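Trail hosts wanted for the Mendwood Way, season from May

The Mendwood Way is a walking route of 70 miles between Letbridge and the coast at Joly. We are looking for 4 hosts to look after walkers along the route this season. You would live in one of our walkers' houses, meet people as they come in, and drive them to and from the path when they need it.

The work

You will check guests in from 3 pm, cook a simple evening meal, and have breakfast on the table by 7 am. Between those times there are beds to change, bags to move on to the next house and a log of who has set off and where they plan to stop. Walkers often have family visiting who join them for a day or two, so expect lifts to the station at Letbridge at short notice. Last season we had 1,407 overnight guests across all the houses.

Each host has two days off in a row every week. The house at Trurnadier is the most remote and has no phone signal, so please tell us if you would prefer not to be placed there.

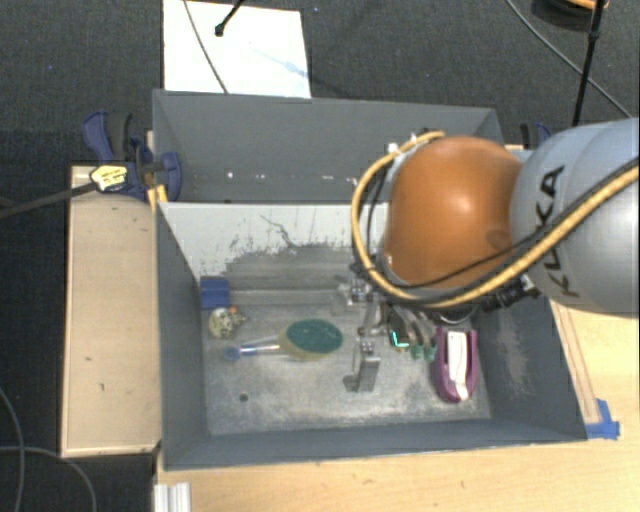 Page last changed: May

What we are looking for

You need a full driving licence and must be happy driving a minibus on narrow lanes. You should be able to cook for up to ten people, including vegetarians. Some experience of long-distance walking is useful, as guests will ask about blisters, water and the weather. Couples and friends may apply together but should each send a form.

Pay and living

Hosts are paid monthly. A room and all meals are included, and we pay up to £100 towards your travel to Letbridge at the start of the season. Dogs cannot be kept at any of the houses.

How to apply

Ask for a form from Renata Acuña at the Letbridge office and return it with the names of two referees. Interviews are held by video call. Questions about the houses themselves should go to Ysaline Charpentier, who was a host at Joly for three seasons and now runs the training week.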